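What Happens After Somebody Calls the Police?

A page for young readers, written by Edit Fülöp

Maybe you have heard a police siren in your street and asked yourself where the car is going. Maybe something was stolen from your family once, for instance a bicycle. In this page I explain what comes after the call. I use a story from a town called Gundley, where a bicycle shop lost six bicycles in one night.

The call

The shop belongs to Cornel Ilie. One morning in November he came to open the door and saw that the lock was broken. He did the right thing: he did not go inside. He stepped back to the sidewalk and called the police.

The person who answers such a call is named a dispatcher. A dispatcher has to stay calm, even if the caller is crying or shouting. The first question is nearly always "Where are you?" If the phone stops working after that, the police at least know the place. Then come other questions. Is anybody hurt? Is the person who did it still there? What did you see?

If you ever have to call, speak slowly and do not hang up until the dispatcher tells you that you can. You do not need to know all the answers. It is fine to say "I don't know."

The officers arrive

Two officers came to the shop. First they looked if anyone was still inside. When they knew it was safe, they put a long tape in front of the door. The tape means: please do not walk here. Every person who walks through a room changes it a little. Shoes leave dirt, sleeves touch things, and a small hair can fall from your head without you feeling it.

One officer, Zyanya Mendoza, wrote in her notebook the time when she came and the name of every person who went in after her. This list is kept for a long time. Months later a judge may want to know who was in the room.

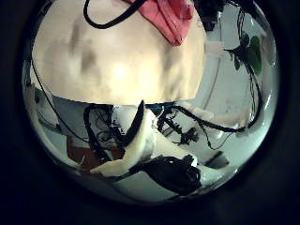

Looking for evidence

Evidence is anything that can help to show what happened. It can be big, like a car, or very small, like a thread from a glove. It can also be something you cannot hold in your hand, for example a video or a phone message.

In Gundley the officers found a mark from a tool on the door. They also found a shoe print in the mud behind the shop. They took photographs of both. Beside the shoe print they put a small ruler, so that later everybody can see how big it really was.

Fingerprints are another kind of evidence. Look at the tip of your finger under a good lamp. You will see thin lines that make loops or circles. No other person in your class has the same lines, and twins do not have the same either! When you touch a smooth thing such as glass, a little sweat and oil from your skin stays there in the shape of these lines. The police can make it visible with a fine powder and a soft brush.

Each piece of evidence goes in its own bag or box. On the label is written what it is, where it was found, when, and by whom. If the bag is given to another person, this person signs too. Grown-ups call this the chain of custody. You can think of it as a library card for evidence, where you can always see who had it last.

Talking with witnesses

A witness is a person who saw or heard something that matters. A neighbor of the shop, Rozália Farkas, woke up in the night from a noise. She looked out and saw a white van, and she remembered part of the license plate.

Officers ask witnesses open questions. They do not ask "Was the man tall?" They ask "Can you tell me how he looked?" Our memory is a strange thing, and a question can push it in a wrong direction. For the same reason witnesses are asked one by one. If they talk together first, they begin to mix their memories.

Children can be witnesses as well. A child may usually have a trusted adult near, and it is always allowed to say "I did not understand the question." The most important thing is to tell what you really remember, also when it is only a little. 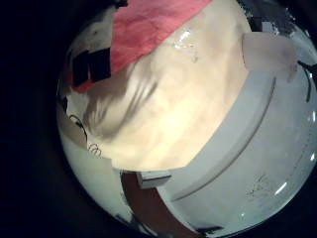
The detective

Some cases go to a detective. A detective does not solve everything in one hour like on television. Most of the work is reading, calling people and waiting for answers.

In our story the detective was Eyvindur Vestergaard. He had only a part of the license plate, so he asked for a list of all white vans in the county with those letters and numbers. There were 356 vans on the list! He took away the ones that were too big or too small. After this he had 60. Then he and his colleagues checked them, van after van, and it took many days.

At last they found a van in the village Stelach, parked behind a garage. The detective could not simply open it. For this he needed a search warrant. It is a paper signed by a judge, and it says what place the police may search and what they may look for. The judge reads the reasons first and can also say no. The warrant protects all of us, so that the police do not come into homes and cars only because they are curious.

In the van were four of the bicycles. How did they know that these were the right ones? Every bicycle has a serial number, and the shop had written all of them down.

Arrested is not the same as guilty

Two men were arrested. This means that the police took them and they were not free to leave. Maybe you think now the story is over, but it is not.

When you read the news, you will often find the word "alleged" or "allegedly." A reporter writes it when something is claimed but not yet proven in court. An arrested person is a suspect. The suspect has the right to stay silent and the right to have a lawyer. In the court the suspect does not have to show that he is innocent. The other side, called the prosecution, has to show that he is guilty.

It is like this for a good reason. Sometimes the police are wrong. Imagine that a cookie is missing and everybody looks at you, only because you were in the kitchen. You would want somebody to listen to you first.

In the Gundley case one man said that he did it. The other one had a trial, and the jury heard Rozália Farkas, the officers and the detective. The jury found him guilty. The judge decided that the two men must pay back 600 dollars each to the shop, and she gave them also a time in jail.

Words to remember

Dispatcher - the person who answers the emergency call and sends help.
Evidence - things that help to show what happened.
Witness - a person who saw or heard something important.
Search warrant - a paper from a judge that allows a search.
Suspect - a person who maybe did it, but it is not proven.
Jury - a group of people who listen in court and decide if somebody is guilty.

Something to try at home

Ask an adult to help you find the serial number of your own bicycle. Often it is under the pedals, on the bottom of the frame. Write it on a paper and keep it in a drawer, together with a photo of the bicycle.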